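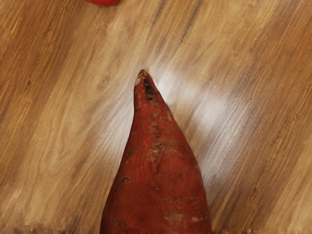 Can a robot arm clear the kitchen table yet?
Partly. One thing at a time, from a table it can see, into a basket that stays put. A whole messy kitchen, still a person's job.

Skekstead Tabletop Arm, home and light shop package

White six-joint arm on a floor base, black two-finger gripper, Prutik control box. Made for small pick-and-place chores. Putting vegetables in a basket, moving cans, sorting parts trays. Not for knives, glass or anything over the rated load.

What it handles now
- Single items with space around them. Sweet potatoes, peppers, canned drinks
- Odd tapered shapes, if they lie flat. Fat end is the easier grab
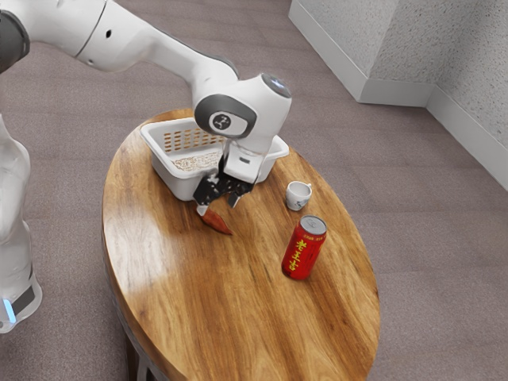 - Open baskets and bins with a low rim. Slotted sides are fine

What it doesn't, yet
Folding. Wet dishes. Anything stacked. Cups are so-so, the handle throws it off and we'd keep your good ones out of reach. Shiny tabletops can confuse the vision too, so move the lamp before you blame the arm.

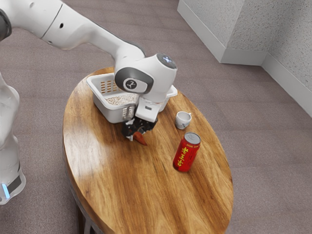 Pick speed is slow next to a person, and we'd rather say so here than on the phone. Shop customers mostly run it on dull repeat jobs where slow is OK. Home buyers, expect to tinker the first few evenings.

Practice before you plug in
Package comes with the Drornau simulator. 63 ready-made table setups, change the objects, run the job, see what it drops. Feyisa grip add-on sold seperately.

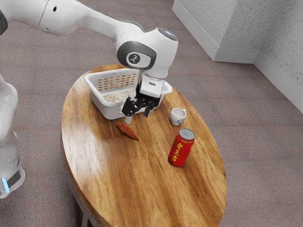
Do your dry runs there first, then copy the job over to the real arm with the same basket position. Most returns we get are from people who skipped that step.

Specs
Reach: see size chart
Saved jobs: 391 max
Warranty: 10 months, gripper pads not included
Rated grip life: 3,000 picks per pad set

Next batch ships in Febuary. Floor plate and cables in the box, table is not.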